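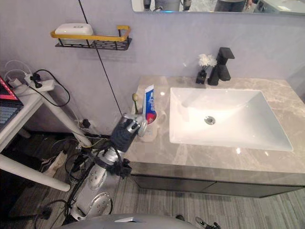 Two minutes is what the dentist tells you, and two minutes with the water running is what most of us do, according to one of the people who filled out our survey. Another wrote that she would turn off the tap if anyone could show her it made a difference on the bill. That second answer is the one our group kept coming back to.

Household Water Pledges: Do They Work?
Student project report, spring term

Background

The Plundanau water office asks residents to sign a pledge to use less water at the bathroom sink. Its flyer says homes that signed "saved noticeably." It does not say how much, or compared with what. We wanted to see the numbers behind that and were sent a second copy of the flyer.

What we did

We asked 16 households on the Bemis side of town to write down their meter reading every evening in February. Of these, 8 signed the pledge and the rest did not. Everybody knew which group they were in, which is a weak spot we could not fix.

What we found

Use dropped in both groups by nearly the same amount. We think writing down a number every night makes people careful, pledge or no pledge. Two of the homes that signed used more than before, and one of those had guests staying.

The meters also cover showers, laundry and toilets, so we can't say anything about sinks alone. Neither can the flyer.

Problems

A single month is short. Prokumstead ran the same pledge over a whole summer, but its report leaves out the homes that quit, so we did not use it for comparison. We also lost some evening readings when the Mao Street meters were being replaced.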